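Work and Automation, Unit 3: The Packing Floor
Notes for the evening group. Reading for this unit: the Kulero handout, both sides.
12 comments | 3 shares

Last time we looked at offices. This unit is about handling work, meaning any job where most of the shift goes into picking things up and putting them down. Fruit and vegetable packing is our main case. The same points apply to laundries, parts stores and kitchens.

Packing came late to automation. Washing, weighing and labeling were done by machine years before anyone tried to replace the hand that lifts a plum. A bottle has one shape. Fruit bruises, rolls, and touches the fruit next to it, and the person packing it adjusts grip without thinking.

1. Where the skill goes

Kulero runs a packing house outside Gouveia with 410 people in season. When it brought in its first picking arms, it moved part of one crew off the line and onto demonstration work. They do the lifting themselves, with a gripper in the hand, and the recordings are used to train the arms. The basic unit is a single lift: close on the piece, raise it, set it down, open. A demonstrator there may do up to 1,000 lifts in a shift.

Note what changed. The pay grade stayed the same for the first season. The pace is slower than on the line. But the skill is now being recorded, and a recording can be used after the worker has left. Keep this in mind for section 3.

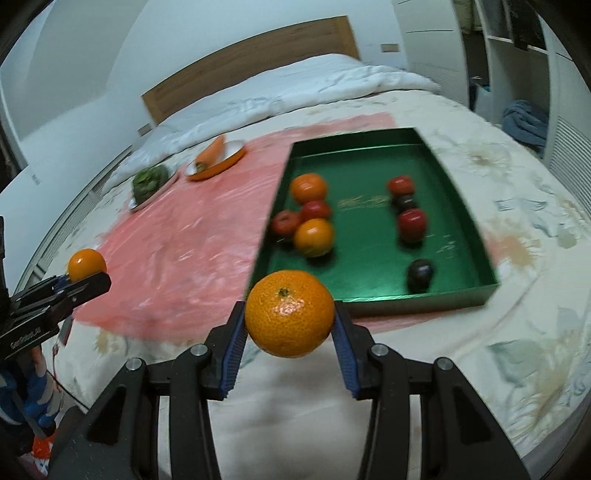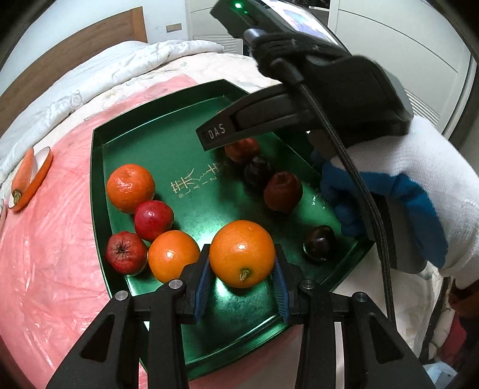
Round fruit in the first two, a strawberry in the next.
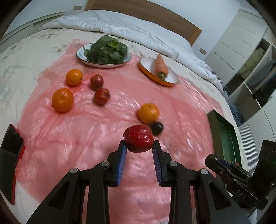 Ibsa Beyene objects to the word "skill" in these notes and would call it habit, on the grounds that a packer who is asked how hard to squeeze can't give an answer, and that a company can't fairly pay for something neither side is able to describe. Agnese Eglītis takes the other side: plenty of paid trades rest on things people can't put into words, and the company clearly thinks it is worth recording. We will come back to this in discussion. Please have a position.

2. What changes on the floor

Jobs rarely vanish in one piece. At Kulero the arms took the firm, regular produce first. The soft and odd-shaped items stayed with people, so the work left over was harder per hour than before, while the targets had been set on the old mix. This was the main complaint in the first year, and it took until February of the second year to get the targets rewritten.

A second change is in who talks to whom. Packers used to ask the line lead. Now many questions go to a technician, who may be on site only part of the week. Rattana Sukprasert's interviews at Zirnis found the same thing in a parts store. Small stops got longer and people started working around the machine - lifting by hand what it had dropped, and not writing it down.

Third, the body. Less reaching and less cold-room time are real gains and should be counted as such. Hand strain is a different matter. Holding a tool is not the same as holding fruit, and demonstration crews need breaks planned for the tool.

3. Questions of ownership

Who owns a recorded movement? The Ullel agreement (see handout, back side) gives demonstrators a flat payment for each season the recordings are in use. Kulero pays by the hour only. Compare the two, and say what happens under each one when the worker changes employer.

For next time: read the Ullel agreement and write one page on a task in your own job that you could show someone more easily than explain. Hand it to Anisa Sinaga at the start of class. Late pages go in the tray by the door.

Course notes by Beatriz Pinheiro. May be copied for class use. | Contact | Back to top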